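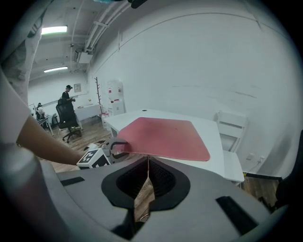 Housekeeping Skills, Unit 4: The Desk Mat
Gillum Hall, Room 221 – Friday group

Today we get to desk mats, and I love this unit! A mat changes how a whole desk feels, and laying one well is a small skill you'll use for years.

Before you start
Clear the desktop completely. Wipe it, then dry it, working from the wall toward you. Find the cable hole and decide now whether your mat will cover it (mostly you want it open).

Laying the mat
1. Hold the mat by a corner and let it rest on the desk at any angle.
2. Turn it until its long edge runs parallel to the front of the desk.
3. Slide, don't lift. Lifting traps air and you'll be chasing bubbles.
4. Smooth from the center out with a flat hand – the corners come last.

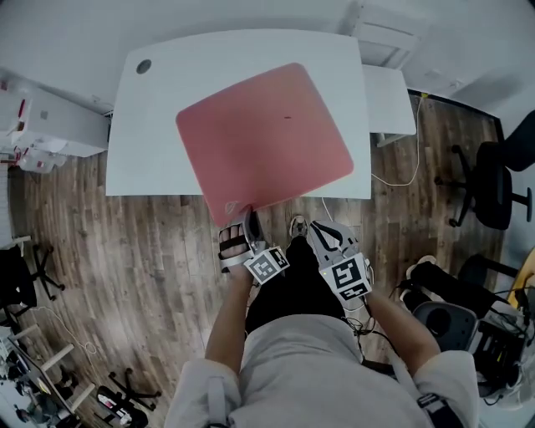 Fig. 2. Mat lying diagonally, one corner past the front edge of the desk.

Check your work
Crouch and look along the front edge. Any overhang will catch a sleeve sooner or later. Pick off crumbs and specks, and look at the corners for curl.

For next time
Read the Henare handout on drawers and bring a soft cloth. We'll do both sides of the mat, and yes, the underside gets dirty too!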